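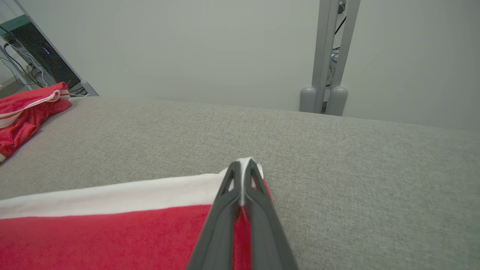 Subject: Re: [Plitbridge-house] Towels, folding and the shelf

Hello all,

I answer below to the message from Friday, because I was the one who folded the red towels last time and I think the question is partly for me.

> The red towels with the white border do not fit on the Cheema shelf any more.
> Somebody is folding them in thirds and somebody is folding them in half, and
> the pile falls over. Can we please agree on one way? Also, is it all right
> to fold them on the grey seat, or must we use the table?

I am the one with the thirds, I am sorry. In my family we always did it so, and I did not know that the shelf is only 40 cm deep. I measured it yesterday evening. A towel in thirds stands out in front, and the door pushes it.

My proposal is the following. Lay the towel flat, with the white border away from you. Take one corner of the border and bring it to the other corner, so that white lies on white. Pull the corner a little before you let it go, otherwise a crease stays in the border and you see it afterwards in the pile. Then fold in half again, two times, and put it on the shelf with the closed side to the front.

About the grey seat – for me it is fine, if the towels are completely dry. The cover is woven and the towel does not slide on it, so the corners stay where you put them. On the table I have always to hold one side with my elbow. But please do not leave the crumpled ones lying at the back of the seat until the next day. Fold them or take them back to the basket.

One more thing, about washing. The red ones still give colour. I washed 2 of them with the Jiro sheets in July and the sheets are now a little pink. Please wash them apart, at 40, and without softener, because with it they dry badly the skin afterwards (I mean they do not take the water).

The new hooks from Clastodlow have not arrived. When they come, I can put them up, but I need to borrow a drill from someone.

If there is no other opinion, I will fold the whole pile again in the new way at the weekend.

With kind regards from the second floor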